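Keeping the play kitchen in order: baskets, vegetables and the small things with batteries

Toy food has a talent for traveling. In our home it was under the sofa, in the shoes, and one time in the real vegetable drawer next to the real cucumber. After two years of picking it up every evening, I have a few habits that work for us, and I write them down for other parents.

First, give the vegetables one basket only. I tried a box with a lid from Grirnidov, but the lid became a toy too and the vegetables stayed on the floor. An open basket is better, because a small child can throw things in from above.

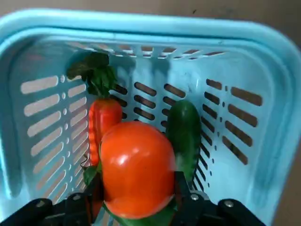
Size matters more than the price. If the basket is too big, it will become the home of socks and puzzle pieces – you know how it goes. I like plastic with slots in the walls, as in this light blue one, where the carrot, the cucumber and the tomato are together and you can look in at once from the top. A thick, rounded rim is also good for little hands. Before you buy, put your biggest toy against the slots and your smallest one too. Small pieces can fall through, and for them I keep a cloth bag.

Washing is simple. Once a week, on Wednesday, I put the plastic vegetables in a bowl with warm water and a little dish soap and leave them for 3 minutes. Then I rub the grooves with an old toothbrush, rinse well, and let everything dry on a towel for 30 minutes. If a toy is hollow and has a hole, do not put it under the water. Wipe it only. Wooden food should also be wiped, and never soaked.

The table needs attention as well. A plain surface shows every crumb, so I wipe it with a damp cloth before the play begins and again after. Things with a battery, for example a kitchen timer or a small scale, I move to the side first. They do not like wet cloths, and children like their buttons too much.
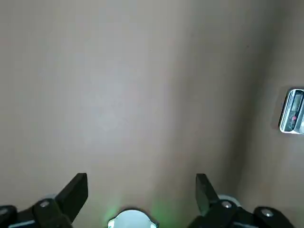 Where should the things with a battery stay when the play is over? On a high shelf, away from the toy basket, and with the battery cover closed by a screw if the model has one. I check the covers when I change the batteries.

For labels I use paper tape from Unitz, which comes off without glue marks. A drawing of a carrot is enough for a child who does not read yet. The basket goes back on the low shelf before dinner, also when one tomato is missing – it usually comes back by the weekend.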